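2025-05-21
Yareli Rosales

Snack table and refreshment corner, Wileck building - monthly check with comments

I do this check before the staff tea and I write a comment under each point also when it is in order. Please read the comments and not only the marks. The old form from Auer had only yes and no, and later it was impossible to know what the person had looked at.

1. Table surface
Clean, no sticky places: OK
No cracks or sharp edges: OK
Stands steady when pushed: needs action
Comment: The grey table moves a little when I lean on the corner by the window. I think one foot is not screwed in to the end. I have asked for the small spanner from the Firkik store. Until then please do not put the hot water urn on this table.

2. Packaged biscuits and sweets
Packet closed, no holes: OK with comment
Date readable and not passed: OK
Ingredients and allergens on the packet: OK
Comment: We have now the vanilla shortbread in the red tartan packet. The packet is soft and it gets creases easily, so every fold must be looked at on both sides. A crease is allowed, a split is not. I pressed it gently and did not feel air coming out.

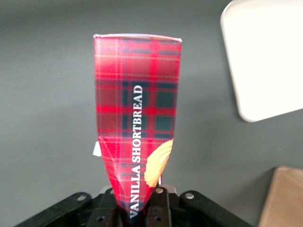

Shortbread has wheat and usually butter, so the allergen card must stand beside it from the moment when the packet is opened. The card was missing last time and I had to write a new one by hand. If you put the biscuits on a plate, keep the packet until the end of the day, so that a guest who asks can read it. Opened biscuits go in the tin with the lid, with the day of opening on a piece of tape.

3. Storage of dry food
Off the floor: OK
Away from cleaning products: needs action
Comment: The Skandora descaler was again on the same shelf as the sugar. I moved it to the low cupboard. This is the second time, so I would like a label on the shelf - a big one.
The sugar jar holds 400 g and was nearly full. No moisture inside.

4. Electrical
Kettle cable and plug: OK
Extension lead not under the table: OK
Comment: The kettle has its test sticker until July. Somebody should book the next test now, because the technician is difficult to get in summer.

5. Fresh fruit and drinks
Fruit without mould or soft spots: OK
Fruit in a tray, not directly on the table: OK
Bottles and cans without dents or leaks: OK
Bottles put so that they cannot roll: needs action
Comment: The lemon was in the white tray as it should be. The Coca-Cola bottle was lying on its side on the table and a round bottle can roll down on the floor if someone knocks the table, even more with the loose foot from point 1. Bottles must stand on their base. Wash the lemon before cutting, also when you only want a slice for tea.

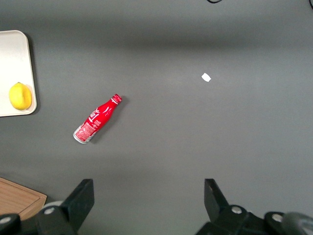
6. Knives and small tools
Fruit knife in its cover: OK
Cutting board clean and dry: OK with comment
Comment: The board has some 24 deep cuts and it is hard to clean them well. Still usable for this month, but I recommend to buy a new one.

7. Waste
Bin has a lid and a bag: OK
Comment: Glass was in the paper box. I took it out with gloves.

Open actions
- Tighten the table foot (point 1)
- Label for the shelf (point 3)
- Book the kettle test (point 4)
- Stand up the bottle (point 5)
- New cutting board (point 6)

Write your initials next to the action when it is finished, and leave the sheet on the inside of the cupboard door.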